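Gastgate Community Help > Table and kitchen

Where do chopsticks go if there is also a fork and a spoon?

Vichien Sitthichai
Posted on 12th October

Good evening to all. In November we will have a lunch at the Thammasiri hall for 53 persons, and I am asked to prepare the tables. The food is noodles, rice and one soup. Some of the guests like to eat with chopsticks, and some of them prefer a fork, so I would like to put chopsticks, a spoon and a fork at every place. In my family we use the spoon and the fork for rice, fork in the left hand, and the chopsticks come out only for noodles. I never had to put all of them together on one table.

My wife thinks the chopsticks should lie across, in front of the plate. I think this takes too much room, because the tables are narrow. Is there a correct way? Also I wish to ask if it looks poor when the spoon and fork are of plastic and the chopsticks are of wood. The hall does not allow us to use its dishwasher.

Buscombe
Any way is fine, people will move them anyway. Buy more forks than you think.

Hisent
Hello Vichien. I have laid tables for our language club for some years, and we had the same difficulty. I do not believe that one correct way exists when you mix them. Across in front of the plate is the Japanese habit, and your wife is right that it looks nice. With narrow tables I would put everything upright on the right side of the plate: the two chopsticks first, then the spoon, then the fork. A guest who was taught to keep the fork on the left can move it over by himself.

If you want the fork and spoon in your family's way, fork left and spoon right, then put the chopsticks outside the spoon. Please only choose one way and keep it for the whole hall. We once had two helpers with two opinions and it looked very untidy.

About the plastic, I would not worry. A clear spoon with a black fork is quite pleasant on a light cloth, and the wooden chopsticks give a little warmth. For the soup, please try the spoon before you buy a big box. Ours was too flat and the older members complained. Round chopsticks also roll on a smooth cloth, so I lay them last, when the plates and glasses are already in their place.
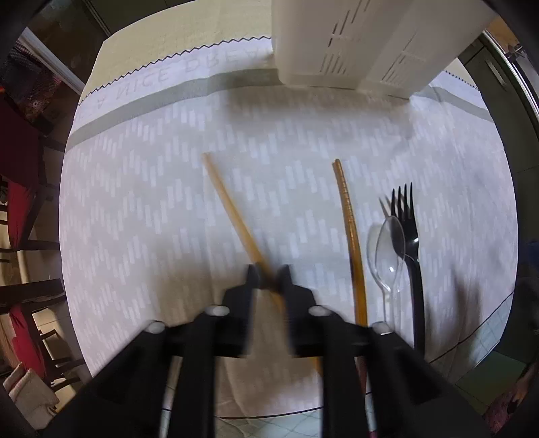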